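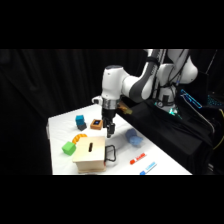
Teaching a Robot Arm by Hand and by Remote Control
Final project report
Eyerusalem Negussie and Eldana Gebremichael
Trodbridge, 12 June 2025

1. Introduction

Our project compared two ways of showing a robot arm how to do a task. In the first, a person takes hold of the arm and moves it through the task while the joints are relaxed. This is usually called kinaesthetic teaching, and we call it hand guiding in the rest of the report. In the second, the person stands away from the arm and steers it with a hand controller. We call this remote control.

Both methods give the same kind of record at the end: joint positions, gripper opening and camera pictures, all with time stamps. We wanted to know which method gave better records for the time spent, and which one a new person could learn more quickly. We did not set out to build a better learning program. The one we used was given to us by our supervisor, Dr Mekonnen, and we left its settings alone apart from the number of training steps.

2. Equipment and table layout

The arm is a white multi-jointed arm with a two-finger gripper. A small camera is fixed to the wrist, and a second fixed camera looks over the table. The tabletop is white and a black curtain hangs behind it. We kept the curtain closed for every session so that people walking past would not appear in the recordings.

The objects on the table were chosen to be different from each other in shape and stiffness. They include cubes, two markers with red and blue caps, a light blue soft object, a black rectangular loop and a wooden box with a narrow slot in the lid. Some are used in the tasks and the rest are left out as clutter. We moved the clutter between recordings and did not try to keep it in fixed places.

The controller software is called Belleo and was written by an earlier student group. It sends the movement of the hand controller to the arm and stops the arm when the trigger is released. We changed two things in it. We lowered the top speed near the table, and we added a key for throwing away the last recording. The second change saved us more time than anything else we did in the first month.

3. Tasks

We used four tasks:

Stack: pick up one cube and place it on another.
Move soft: pick up the light blue soft object and put it down on the left half of the table.
Marker: pick up a marker by the middle of the barrel and lay it beside the other one.
Loop: lift the black loop and set it on top of the wooden box.

We had planned a fifth task, posting a flat piece through the slot in the box. It was dropped in December after a week of trying. The gripper fingers hid the slot from the wrist camera at the moment when we most needed to see it.

4. Method

Each of us recorded every task with both methods. A recording began with the gripper above the middle of the table, pointing straight down, and finished when the object had been released and the arm was clear of it. Recordings in which the object was dropped, or the person's arm blocked the fixed camera for most of the task, were marked as failed and not used for training.

In total we kept 280 recordings, split evenly between hand guiding and remote control. The full log has 1756 entries, but this includes practice, failed attempts and short tests made while we were setting up the cameras.

For hand guiding there was one extra step. The person's hands are in the pictures, and a program trained on such pictures may come to expect hands. We therefore played each hand-guided movement back on the arm with the objects returned to their starting places, and recorded the pictures during the playback. Putting the objects back exactly was slow. We marked the starting places in a printed photo of the table and worked from that.

After training we ran each task 10 times with each set of recordings. A run was a success if the object ended in the right place and nothing else was knocked over.

5. Results

Hand guiding was easier to learn. Eldana had not used the arm before this project and could do Stack by hand guiding on her first afternoon. With the remote control she needed several sessions before her movements stopped being jerky. The main trouble was judging height. From where the operator stands, the fingers can look as if they are on either side of a cube when they are still above it.

Once we had both practised, remote control was quicker overall, as no playback was needed. It also gave cleaner pictures. The hand-guided movements were smoother through the air, but they often had a small sideways push just before the gripper closed. We think this comes from holding the arm at the wrist and pressing the close button with the same hand.

In the trained runs, Stack and Move soft worked more often with the remote control recordings. Marker was poor with both. The barrel is thin and rolls if one finger touches it first, and neither of us was consistent about which end the cap pointed to in our recordings. Loop was the only task where hand guiding came out ahead. The loop lies flat, and by hand it was possible to feel the fingers reach the table and lift slightly before closing. With the controller we had to guess, and the arm stopped itself many times when it pressed on the surface.

6. Problems

The wrist camera came loose twice. The first time we did not notice until the next day, and a full session of Marker recordings had to be repeated. After that we took a check picture at the start of each session and compared it with the one before.

The white tabletop reflects light. On bright days this showed up in the fixed camera, and we started closing the blind before recording.

There were only two of us recording, and we both knew what result we expected. The speed comparison in particular should be read with that in mind. A short trial with people from outside the project was planned, but the lab was being rewired during the weeks we had set aside for it.

7. Further work

The next group should record Loop with a force reading shown to the remote operator, even if it is only a bar on the screen. The Grurnitz sensor in the store cupboard fits the flange but needs a new cable. We would also fix a rule for the direction of the marker caps before recording anything, and write it on the first page of the log.

All recordings are on the lab drive in the folder with our surnames. The failed ones are kept separately and are labelled by task.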